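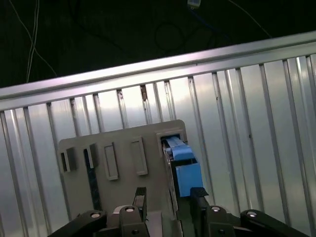

Checklists / Partitions and fixed fittings

Corrugated metal wall, top rail and grey plastic plate: September inspection
Reading time: 2 minutes

Site: Drudia unit 7
Checked by: Nazanin Safavi
Sheet: 742

1. Top rail seated along full length – PASS
Comment: No movement by hand at either end. Run a cloth along the upper face before the next check.

2. Ribs free of dents and sharp edges – PASS
Comment: Light scuffing only, at trolley height.

3. Surface clean – ACTION
Comment: Grey streaks and faint dirt marks in some of the grooves. Wash down with mild detergent, no abrasive pads.

4. Surface free of corrosion – MONITOR
Comment: One small brownish, rust-coloured spot in a groove directly under the rail. Wipe, mark the position on the plan and compare at the next visit. If it has spread, report it under item 4b.

5. Cables above the rail secured – ACTION
Comment: Pair of thin white cables hanging loose down to the rail. Dark cables further along are looped and curled. Clip both sets clear of the metal edge. Use edging strip where a cable has to cross.

6. Grey plastic plate in front of the wall – PASS WITH COMMENT
Comment: No cracks found. Two openings and two raised frames along the upper part, all to be kept free of dust. Light blue item left in the wide slot at the upper right corner – confirm with Suvarna whether it stays.

7. Lighting adequate for inspection – FAIL
Comment: Area above the rail is too dark to check properly. Bring a hand lamp. Repeat items 1 and 5 once lit.

Items 3 and 5 to be closed before sign-off.

Recent checklists
Cavalel store: shelving and floor fixings
Skurkix loading bay: doors and seals
Sheet 972: fire exits and signs

Contact the inspection desk | © Drudia | Back to top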